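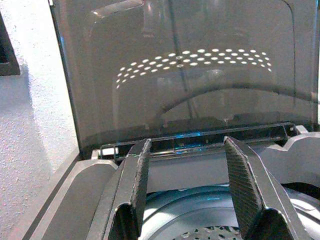 Einführung der neuen Personalsoftware: Gespräch mit der Personalleitung von Harnov

Zum Beginn des Geschäftsjahres hat Harnov die Personalverwaltung seiner 5 Standorte auf die Plattform des Anbieters Tuveveck umgestellt. Betroffen sind 3.613 Beschäftigte. Die Redaktion der Mitarbeiterzeitung sprach mit der Personalleitung über den Verlauf der Umstellung und die nächsten Schritte.

Den Anlass gab nach Auskunft der Personalleitung das Auslaufen des Wartungsvertrags für das bisherige System. »Wir standen vor der Frage, ob wir eine gewachsene Lösung noch einmal verlängern oder die Stammdaten, die Zeitwirtschaft und das Lernmanagement zusammenführen«, erläuterte sie. In der Vorauswahl seien die Angebote von Tuveveck und Mendes anhand desselben Anforderungskatalogs geprüft worden, der 213 Einzelpunkte umfasst habe. Ausschlaggebend sei die Abbildung der tariflichen Schichtmodelle gewesen, die bei Mendes nur mit Zusatzentwicklungen möglich gewesen wäre.

Die Datenübernahme bezeichnete die Personalleitung als den aufwendigsten Teil des Vorhabens. Insbesondere am Standort Drestdale seien Qualifikationsnachweise über Jahre in gesonderten Listen geführt worden. »Diese Bestände mussten von Hand abgeglichen werden. Den Aufwand hatten wir in der Planung zu niedrig angesetzt.« Der Start des Lernmanagements sei deshalb auf März verschoben worden.

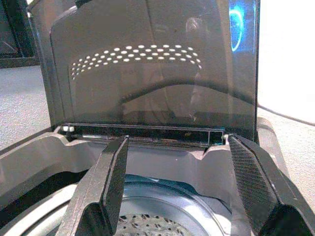
Mit dem Betriebsrat wurde vor der Inbetriebnahme eine Rahmenvereinbarung geschlossen. Sie regelt die Zugriffsrechte der Führungskräfte und schließt eine Auswertung von Nutzungsdaten zur Leistungskontrolle aus. Die Verhandlungen seien sachlich, in einzelnen Punkten jedoch langwierig gewesen, so die Personalleitung. Offen sei weiterhin die Frage, wie lange Beurteilungen aus dem Altsystem aufbewahrt werden.

Auf die Kritik an der Urlaubsbeantragung angesprochen, räumte die Personalleitung Mängel ein. In den ersten Wochen seien Anträge teilweise ohne Benachrichtigung an die Vorgesetzten liegen geblieben. »Der Fehler ist behoben, die betroffenen Anträge wurden nachträglich bearbeitet.« Für Rückfragen stehen an den Standorten insgesamt 20 geschulte Ansprechpersonen zur Verfügung.

Als nächster Schritt ist die Anbindung des Bewerbermanagements vorgesehen. Einen verbindlichen Termin nannte die Personalleitung nicht; zunächst solle die Entgeltabrechnung mehrere Monate ohne Parallelbetrieb laufen.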